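Aug 30, 2018

## Flasen open day: the guest room floor

Flasen runs 31 rooms above the old coach yard, and once a year it lets people in to see how the place is kept. I went because we have four letting rooms of our own and I wanted to see how a larger house deals with the dull jobs: bins, bags, bedside tables, the bit of carpet by the bed that always looks grey by summer. Entry was free and tea was extra.

We were taken up in small groups. The ground floor is mostly breakfast room and linen store, and I will pass over both, except to say that the linen store is far better lit than ours. The rooms start on the first floor. Ours was a double on the yard side, part way through its turn-round, with the bedding still rumpled.

The fittings are simple. There is a small wooden nightstand with a white front, and the light switches and a socket share one grey plate on the wall above it. I liked that. In our own rooms the socket is down behind the bed and guests have to kneel to charge a phone. The tops of the nightstands have rounded corners at the front, and I made a note of it, having caught my hip on a square one more than once.
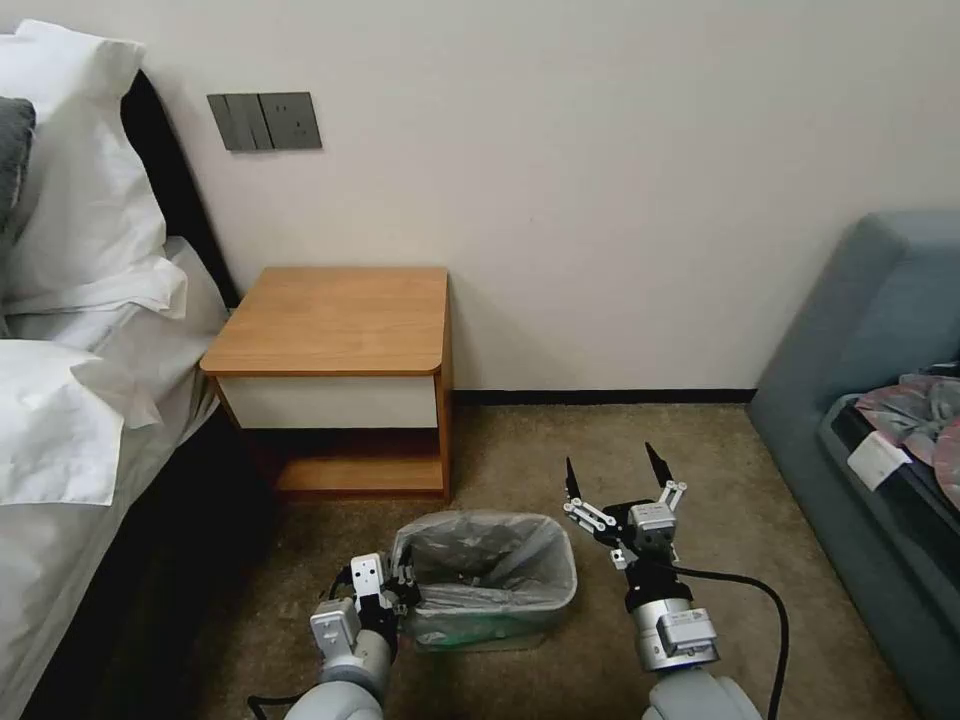 Flasen does the bin before it does the bed. Most places I have worked in strip the bed first and leave the bins to whoever is passing with the trolley. The house rule is written on a card inside the linen store door, and I copied it down:

1. Bring the wastebasket out on to open carpet.
2. Gather the liner by its edges and lift it clear.
3. Check the bottom of the bin for anything that slipped under the liner.
4. Open a new bag fully before it goes near the bin.
5. Fold the edges over the rim and put the bin back.

Step three is the one we skip at home, and it shows. Receipts and tea bag papers get down there and stay for weeks. Step four sounds fussy, but a bag that is only half open traps air and sits up in the bin like a balloon.

The bins themselves are small and tapered, and the house buys its liners a size up so that there is enough to fold over. They come in boxes of 200 from Lysenko. They used Fidero bags until January and changed over when the handles kept giving way. I asked what they pay and was told, politely, that it depended on the order.
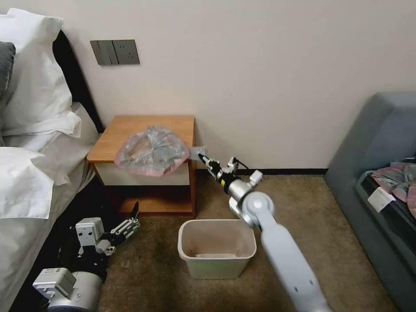 ## Carpet and corners

The carpet is brown and slightly mottled, a sensible choice for a room where people eat crisps in bed. There is a sofa on the other side of the nightstand, and the gap between the two pieces of furniture is where the vacuum has to go in sideways. Flasen uses a narrow head for it — the Flenari one, with the brush taken off. The dark baseboard is wiped with a damp cloth once a week.

We also heard a good deal about time. The target for a double is 20 minutes, door to door, and the bin is meant to be a very small part of that. A bag that won't open can spoil it. The plastic is thin and clings to itself, and everyone in our group had a method: rub the top edge, blow on it, shake it hard by one handle. The house way is to put the bag down on the carpet and pull the mouth apart from both sides.

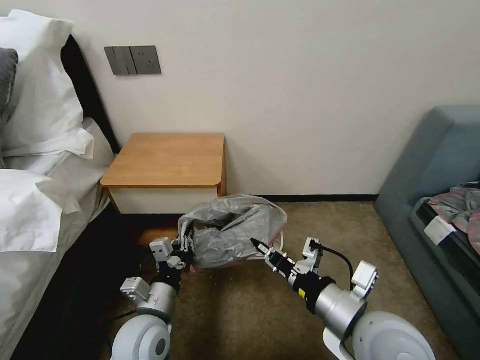 Sorin Chiriac said he had always opened his standing up, with one hand inside the bag, and that it took him twice as long as it should. He wanted to know whether the floor method worked with the thicker sort. It does, according to the house, but those hardly need it.

We finished in room 314, which has the same nightstand and a better view, and then went down for tea. The scones had run out. I have ordered one box of the larger liners to try, and I'm having our electrician price up moving the sockets.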